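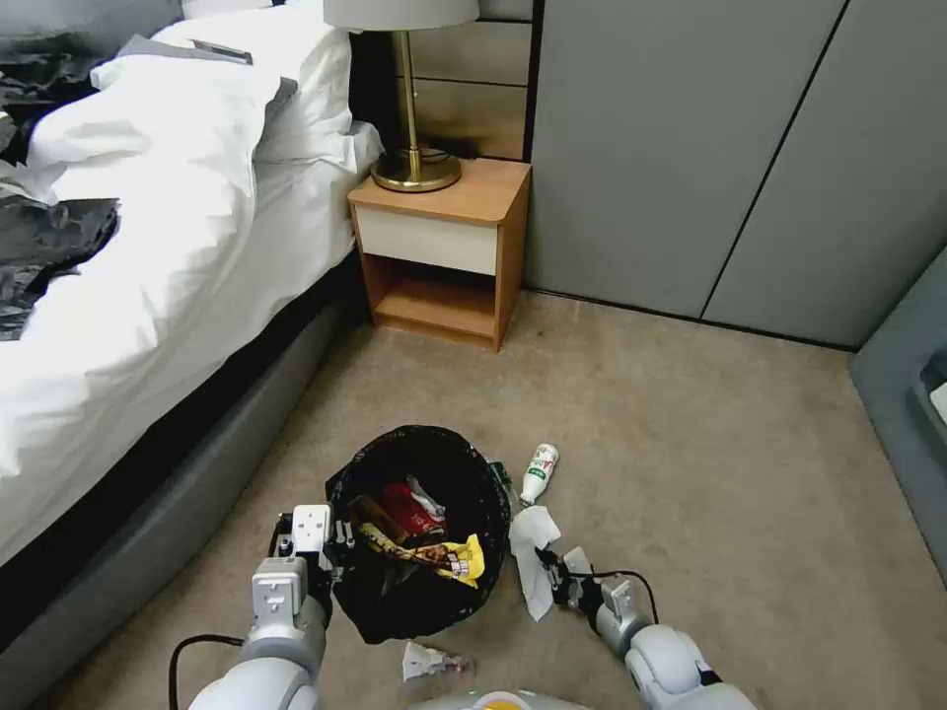
## 3. Fitting the Plandard Bedside Dimmer

1. Switch off the lamp and unplug it at the wall.
2. Plug the lamp cord into the dimmer, then the dimmer into the outlet.
3. Hold the dial down until the light blinks 3 times.
4. Set the low limit with the dial — 18 percent is the factory setting.

**Note:** Settings are kept for 17 hours after a power loss.

**Caution:** Maximum load 400 W. Indoor use only. Do not cover the dimmer with bedding or run the cord under carpet.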